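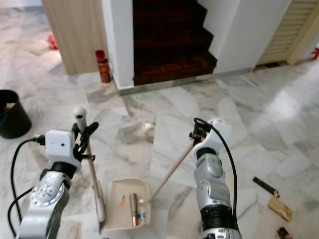

Unit 5. Automation of Tidying and Sorting Work in Guest and Residential Buildings

Course: Work, Technology and the Service Trades
Instructor: Mairéad Mac an tSaoi
Revised 11 Dec 2021

5.1 Scope of the unit

The previous unit dealt with fixed automation in laundries and kitchens, where the machine stays in place and the work is brought to it. This unit considers two-armed machines that handle small articles at floor level in hallways, stair landings and guest rooms. Students should be able to state which parts of a housekeeper's job such machines affect, and which parts remain with the employee.

5.2 The task as a unit of analysis

A job title covers many tasks. "Room attendant" at the Caron residence in Stadton includes making beds, cleaning bathrooms, replacing supplies, picking up and sorting loose articles, and reporting damage. Automation normally reaches one or two of these before the others. For this reason, the course asks students to describe the task first and the job second.

Picking up small articles is harder to automate than it may seem. A small bottle and a metal tube differ in shape, weight and surface. A polished floor reflects light and can confuse a vision system. One common approach is to give the machine a simple hand tool, such as a stick or a dowel, so that it can push or steady an article that its fingers would not grasp well. A shallow tray with raised rims serves as a work area and keeps round articles from rolling away.

5.3 Case: Caron residence, Stadton

Emen introduced assisted sorting at the residence in September. The building has 331 rooms, and 100 of them were included in the first stage. Management stated that no position would be removed during that stage. The following changes were recorded by the staff representatives.

Bending and kneeling. Attendants reported less work at floor level. Several also reported more time standing still while a cycle was completed.

Pace. Before the change, attendants chose the order of their rooms. Afterward, the order was set by the machine schedule and could be altered only by a shift lead.

Judgment. Decisions about what is trash and what belongs to a guest stayed with the attendant. The written procedure did not at first allow paid time for these decisions. It was amended after a grievance.

Skill and pay. A new grade, attendant-operator, was created at the Dincombe site and later applied at Stadton. Training was offered during working hours. Part-time employees were admitted to the training only in the second round.

5.4 Points for discussion

Who should decide the order of work when a person and a machine share a floor? Should time spent waiting for a machine be treated as rest, as supervision, or as ordinary work? What record of machine errors should be open to employees?

5.5 Written assignment

Choose one task from a workplace known to you. In around 300 words, describe how it is done now, what a machine would need in order to do it, and what the employee would do instead. Name the source of each claim. Submit the paper before the Unit 6 seminar.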